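Droltell Opens Bag Repair Counter at Its Pronidham Store

PRONIDHAM - Droltell, the maker of everyday bags and travel goods, will open a repair counter at its Pronidham store in June. The counter will accept fabric bags of any make and will handle zippers, straps, seams and linings.

The service follows a trial at the company's Greda workshop, during which 262 bags were brought in for repair. Zipper faults made up 47 percent of the work, and worn strap stitching was the next most common request. Most jobs were finished within 20 minutes.

"A bag is often thrown out when only one small part has failed," said Dušan Ivanov. "We would like customers to bring it to us first."

Repairs carried out at the counter will be covered for 60 days. Customers are asked to empty their bags, including inside pockets, before handing them over. Bags with leather panels will be sent on to the Greda workshop.

Fabric bags with a metal zipper pull and woven webbing straps are among the styles the counter will accept.

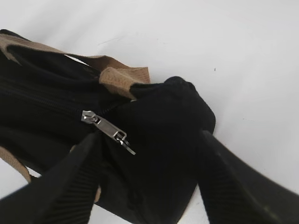 Eleni Grgić said she would sooner pay for a new zipper than get used to a new bag, and asked that the counter stay open past 6 p.m. for people coming from work. Droltell will set the evening hours before the opening.

Thread and webbing for the counter will be supplied by Popescu.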